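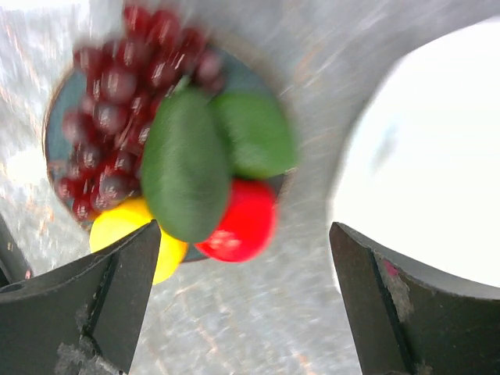 Grapes and more on the teal plate.

Hi Marwa,

Quick update on the Clulledthorpe lunch club for April 2024! We've spent 400 of the 3,000 you gave us, mostly on groceries and bus fares (the Orker route went up again, sigh). We have 68 people signed up now and 40 of them come every week, so I'm really pleased.
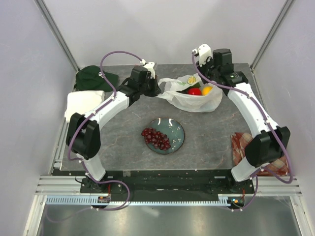
The bigger headache is the hall. Henano House wants us out for August while they redo the floors, so I'm talking to Zaki's, the cafe across the street, and they sound keen! I'd like to move a little of the printing money over to cover their rent, if you're okay with that. Receipts are in the shared folder, except one for onions I still need to dig out.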